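Narance tabletop set, simulation half

Episodes from the shared workshop build, rendered in simulation before anything runs on the bench. Scene files by Mateja Georgiev, task scripts by Lowri Pugh. Release date: June 20, 2026.

Contents: 557 episodes, 200 steps each. Joint positions and gripper width are logged at every step – no force data.
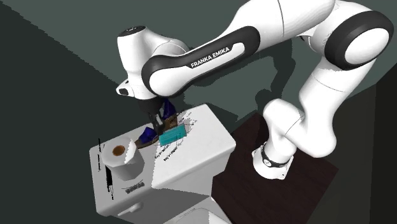 Render of the white cabinet scene, gripper beside the teal box.

Known problems: textures on the cabinet top break up into black specks, and shadow edges are stepped. Both come from the low render setting and were left in. Episode 195 has a wrong start pose; skip it when training.

Layout: one folder per episode, states in CSV, renders in PNG. Send fixes to Lowri – the loader script is still hers.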